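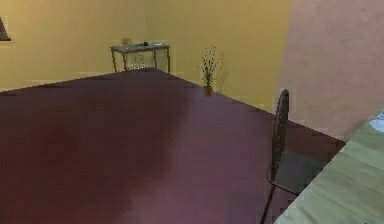
Room with a purple floor and yellow wall, computer rendering.

How to Research and Visit a Wartime Aircraft Crash Site

The Clombridge Local History Society receives regular inquiries from members and families who wish to locate the place where a military aircraft came down during the Second World War. These instructions set out the procedure the Society follows. They apply to sites on land within the Clombridge and Plesley districts, although much of the procedure will be useful elsewhere.

Before you begin

Write down what you already know and where each item came from. A date given by a grandparent, a serial number copied from a logbook and a field name found on a website are different kinds of evidence and should be kept apart in your notes. If the loss involved a fatality, check whether relatives have already been in touch with the Society. Aisling Mac an tSaoi keeps the correspondence register and can search it by surname or squadron.

Step 1. Establish the aircraft

Find the serial number first. The unit's operations record will normally give the aircraft, the crew and the time of takeoff. Accident reports often give the place as the nearest village or airfield, and this can be several miles from the actual point of impact. Copy the wording exactly, including spellings that look wrong. The Plesley Hill loss was indexed for years under "Paisley" and was missed for that reason.

Step 2. Collect the local record

Police occurrence books, civil defense message forms and parish diaries were written by people who had to walk to the wreck, and they tend to be more precise about location. Request these at the Clombridge reading room. Readers may order 2 volumes at a time. Newspapers of the period were censored and rarely name a place, but a funeral notice or a later compensation claim from a farmer may do so.

Step 3. Compare maps and aerial photographs

Obtain a wartime map and a modern map of the same ground and mark each reported position on both. Hedges have been removed and lanes straightened in many parishes, so match fixed features such as churches, bridges and stream junctions. Postwar aerial photographs sometimes show a disturbed patch in pasture. Treat this with caution — old ponds, lime pits and filled quarries look much the same. Arif Harahap has prepared a tracing of the former field boundaries east of Osolwood, and copies are held with the map collection.

Step 4. Obtain permission

Do not enter farmland or woodland on the strength of an old map. Write to the landowner, state the purpose of the visit and give the number of people attending. Visits to arable land are best arranged after harvest. The remains of military aircraft are protected by law in many countries, and digging or metal detecting may require a license even where the owner agrees. Members may not do either on a Society visit.

Step 5. Visit the site

Record the position with a handheld receiver and take a second reading before you leave. Photograph the ground toward at least 3 landmarks that are likely to remain. Leave any fragment where it lies and note its position. If you see anything that could be ammunition or a fuse, do not touch it. Move away, keep others back and call the police.

Step 6. File your report

Use the standard site form, and state plainly which conclusions rest on documents and which on memory. Reports should not exceed 4000 words, excluding appendices. Ikhsan Wijaya reviews reports on bomber losses, and Rongrong Meng reviews all others. Drafts received by the end of June are considered for the next issue of the journal. Precise coordinates are withheld from the printed version and may be released to next of kin on written request.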